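## Horkix rope set: common questions

**What does one example contain?**
Joint positions for both arms, finger positions for both hands, the head camera video, and a one-line text label. All streams share one clock.

**How many examples are in the set?**
637 at present. Of these, 311 have passed review and can be used for training.

**How long is an example?**
Roughly 7 seconds. Longer takes are kept but filed under "slow" and left out of the default split.

**Who controls the arms?**
A trained operator at the Sidilberg site. Each example has one operator from start to finish – handovers during a take are not allowed.

**Why is the rope handled with two hands?**
The set covers tasks that one arm can't do alone. The label names the hand that takes hold first.

**Are other objects left on the table?**
Yes. Household packages stay along the far side of the cloth, and their order is changed between sessions. A model trained on a bare table tends to fail when anything else is in view.

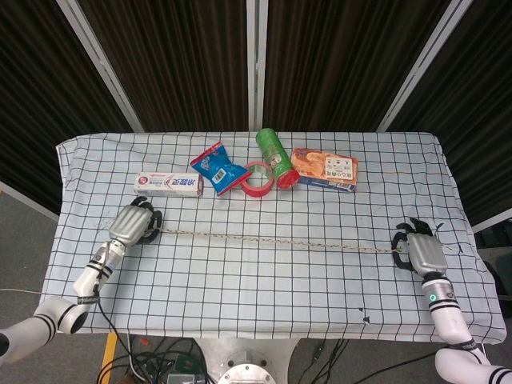
**Are failed attempts deleted?**
No. A dropped rope is marked "fail" and saved with the time of the drop. Only takes with missing data are removed.

**Who reviews the examples?**
2 reviewers, working separately. If they disagree, Adom Agbenyega makes the final call, normally on Thursday.

**Can I add my own examples?**
Yes, if your hands use the same joint layout. Run the Flenimmont checker on the files before you upload them.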